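# Chapter 6: Planning Music Sessions for Under-Fives
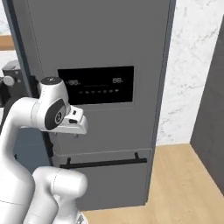 A session for very young children usually lasts between 30 and 45 minutes. The shorter length suits babies and most toddlers. Children of four can manage the longer one if there is a change of activity every few minutes and a chance to move halfway through. This chapter deals with the work done before the children arrive: deciding who the session is for, choosing the songs, setting the order and preparing the room. Leading the group on the day is covered in Chapter 7.

By the end of the chapter you should be able to:

- write a session plan for a mixed group of children and carers
- choose songs that fit the age and size of the group
- explain why repeated material is used from week to week
- adapt a plan when the group is larger or younger than expected

## 6.1 Starting with the group

Many new leaders start with a list of songs they like. It is better to start with the children. Find out the ages of those who have booked, how many are coming for the first time, and whether any child has a hearing loss, a physical difficulty or a home language other than English. A short booking form will give you most of this. Carers will tell you the rest at the door, so leave time for it.

Age matters more than numbers. A baby of six months will watch faces, turn towards sounds and enjoy being bounced on a lap. At 18 months the same child will want to walk about, often away from the circle. A child of three can copy actions, wait for a turn (briefly) and ask for a song by name. When a group covers the full range, plan for the middle and give carers a simpler and a harder way of doing each activity.

> **Key term: anchor song.** A song used at the same point in every session so that children learn what is coming next. Greeting and goodbye songs are the most common anchor songs.

## 6.2 Case study: the Tunstall group

Ga-eun Sung began a weekly group in the hall at Tunstall with 2 families. By the following March she had run 144 sessions, two or three a week, and kept a written plan for each. Her early plans listed as many as fourteen songs. Most of them were never reached, and the children had little chance to learn the ones that were.

Her later plans have seven songs. Five are carried over from the week before, one is new, and one is chosen by the children from a bag of picture cards. She found that carers began to join in by the third week of a new song, and that toddlers often did the actions a week or two before they tried the words.

She also moved the instruments. At first they were handed out at the start, and collecting them again caused tears. In the later plans they come out after the movement songs and go back into the basket during a tidy-up song, with the leader singing until the last shaker is in.

## 6.3 The order of a session

A plan that works for most groups is set out below.

| Part | Minutes | Purpose |
|---|---|---|
| Greeting song | 4 | Each child hears their name |
| Lap or floor rhymes | 6 | Settling, close contact |
| Movement songs | 7 | Walking, stopping, turning |
| Instruments | 6 | Keeping a beat together |
| Story with sounds | 4 | Listening and joining in |
| Goodbye song | 3 | A clear ending |

The times are a guide. If the lap rhymes are going well, let them run on and shorten the story. Keep the greeting and goodbye songs even when you are short of time.

## 6.4 Before you read on

Think of a rhyme you knew as a small child. Write down the words, then clap the beat while saying them aloud. Mark any line where the words are hard to fit to the beat, and note whether you slowed down. Keep your notes, as you will use them when we look at tempo in section 6.5.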